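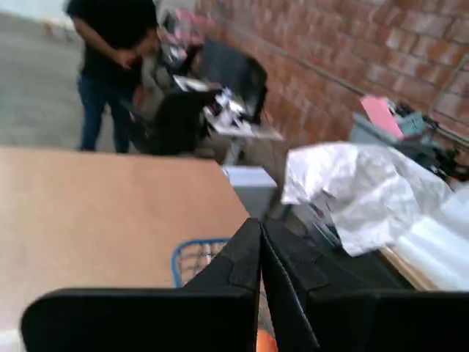 Skodell packers hand fruit trays to robot arms, keep the judgment calls

March 21, 2025

Gift basket packer Skodell will put robot arms on its fruit line in September, and the five people who fill baskets there now will move to checking and finishing. No jobs will be cut, operations manager Assunta Costa said.
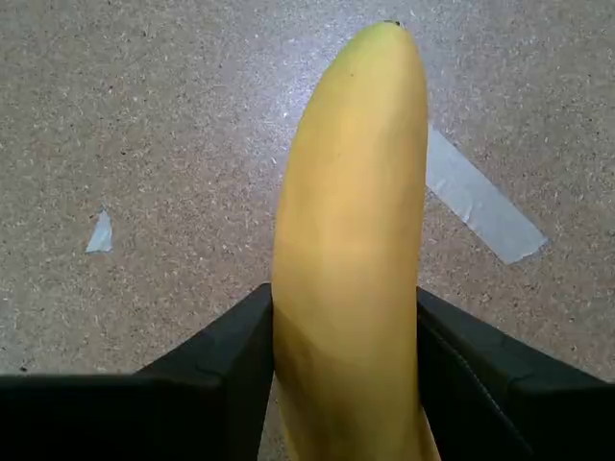

Skodell has packed fruit by hand since it opened. Last year it shipped 3332 baskets, most of them before the holidays. Bananas were the first item chosen for the trials, and the two-fingered black gripper takes one upright between its tips. Packers were asked to say which grips they would trust with ripe fruit.
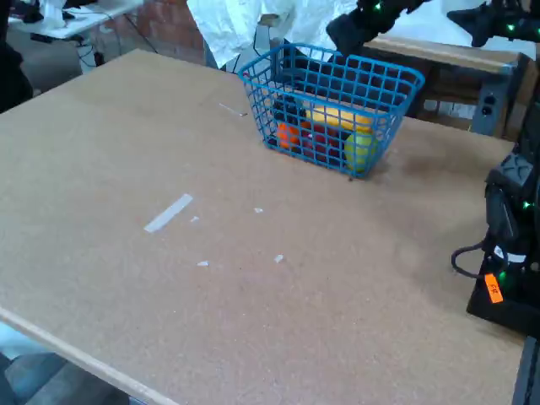

Toy fruit in a blue mesh basket on the trial table.

The trials are run by Lellico, a small engineering shop. Technician Mohandas Chacko said four packers have taken turns working with the arms, and that their notes changed the order in which fruit goes in.

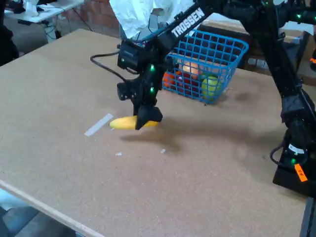
Packers will get paid training before the change, and their hourly rate will stay the same. Shifts will start an hour later. Settimio Cattaneo, a packer, said he was glad to give up the reaching but wanted to know who stops the line when something jams. Costa said any packer will be able to.

A second line, for the Endwood store orders, will stay manual through the end of the year.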